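Gripper comparison catch-up — minutes
2019-07-15, bench room at Diltness
Minutes by me (Estela), typed up from my own scrawl, so shout if I've got you wrong.

Present: Violeta Yáñez, me, and two from the controls side who asked to be down as "controls" because they had to duck out before the votes. Apologies from Simard, who are sending their comments by email.

1. Last meeting's minutes

Accepted. Violeta pointed out that I'd written "Tavari fingers" all through item four when I meant the Daseck ones. Fixed now, sorry about that!

2. Where we're up to with the fingertips

Most of the meeting went on this. We've been running the pick and place task on both arms with the red printed tips, and the question was whether we stay with those or go back to the flat rubber pads we had in February. The foil-wrapped block was always going to be the fussy one. It's shiny, it's crinkly, and every wrap comes out a bit different, so no two picks are quite the same.

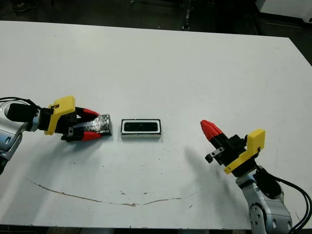 I said I'm fairly happy with how the red tips go on the crinkly stuff, at least on the left arm. Violeta is less happy. Her worry is wear — she's been through three sets since we started and reckons the points round off well before the rest of the finger shows anything. Once that happens the block starts to twist a little in the grip, and then it won't line up with the recess in the tray. She'd like a harder material for the next batch. Controls said a harder tip would mean retuning the closing force, and could we please not do that in the same week as everything else. Fair enough.

We went round on this for a while. What we landed on was to print one harder set, put it on the left gripper only, and leave the right as it is so we've got something to compare against. I did ask whether that muddies things, seeing as the two arms don't get the same share of the picking, and Violeta said she'd swap the sets over halfway through. Good idea, wish I'd had it.

3. Controllers

We have 145 logged runs on the Daseck controller and far fewer on the Tavari one, so I'm not ready to call it. My own feeling is that the Tavari is smoother on the slow approach to the tray and a pain everywhere else, mostly in how long it takes to come back after a stop. Controls disagreed about the pain and said half of it is our start-up script. They'll send me their version and I'll try it before I grumble any more.

Violeta asked that we stop changing the approach speed between runs without writing it down. She was looking at me. Noted.
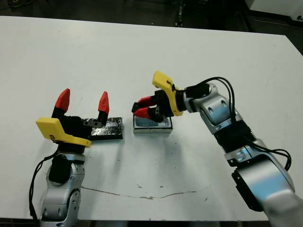 Reading time: 3 minutes

4. Cables

The black cables looping over the arms came up again. At full reach the right one tugs, and Violeta thinks it's pulling the wrist off by a hair on the long moves. I'd like to try a longer loop with a softer clip. Controls would like to reroute the lot, but that's a day's work and would stop the runs, so we're going with the longer loop for now and will look at it again next time.

5. Camera view

Short one. From the head camera, the gripper that's closest tends to hide the block right when you want to see it, and the labelling folks have been asking for a second angle. Simard's email (it came in while we were talking) says they can lend us a side mount for seven weeks. Everybody liked that. I'll say yes and sort out the pickup.

There was a bit of a side chat about the brown line across the tabletop and whether it throws off the edge detection. Violeta ran the detector with and without a mask over it and didn't find any difference worth mentioning, so we're leaving the table alone. Controls still want a new top. It's on the wish list, under the chairs.

6. Who's doing what

Violeta: print the harder tips, fit them on the left gripper, swap over at the halfway mark.
Me: reply to Simard, try the new start-up script, write down my approach speeds (yes, all of them).
Controls: send the script, find a longer clip and sleeve for the right arm cable.

7. Anything else

The run log has grown to over 2 gigabytes and opening it on the bench laptop takes ages. Violeta will split it by controller. I asked if we could colour the Tavari rows differently and was told to do it myself, so I will.

Next meeting once the harder tips have had a proper go on the block. I'll send a time round.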